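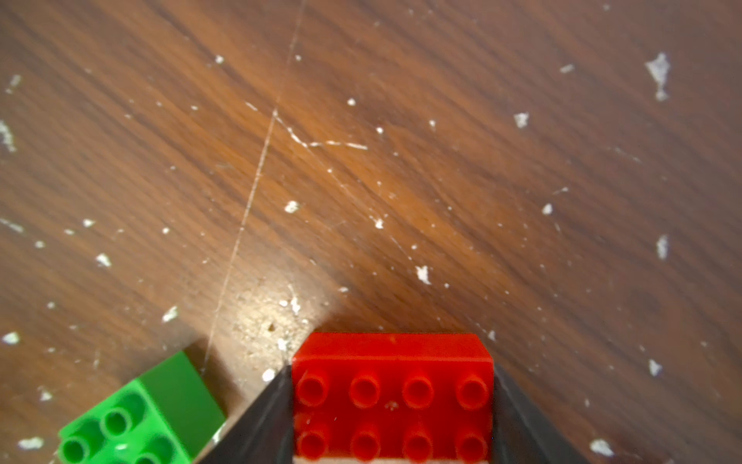
## Building bricks and wooden floors

The **studded building brick** is a molded toy block that joins to others by round studs on its top face. The size most people picture is the 2x4, with eight studs in two rows of four. Red and green are common colors, and a wooden floor is where many such bricks end up.

### Claims about floor damage

Bricks are often blamed for scratches in wood. The evidence is thinner than the complaints suggest. A floor in regular use picks up long pale scratches, scuffed patches and small white specks of debris, and a brick lying next to a scratch says little about how the scratch got there. Chair legs, shoes and trapped grit are all plausible causes.

Oluwaseun Obi, a floor finisher, looked at 89 playroom floors for the trade newsletter *Altgate* and put most of the marks down to grit dragged under something heavier. His article gave no comparison with rooms where no one played, so the finding should be read with care. Uldis Paju objected in the July issue that a brick pushed along under a knee or a storage bin could leave the same kind of line.

### Protective products

Play mats are sold as the usual answer. The maker Stalano advertises that its mat "stops 3,000 scratches," a figure for which no test has been published. Buvero sells a wax stick for pale scratches in brown wood. It may make a shallow mark harder to see, but it does not restore a worn finish, and users disagree on how long the color lasts.

### Care

Sweeping before play is cheap and probably does more than either product. Bricks can be wiped with a damp cloth if specks collect between the studs. Advice to sand out single scratches is common online and mostly poor, as the sanded spot tends to stand out from the boards beside it.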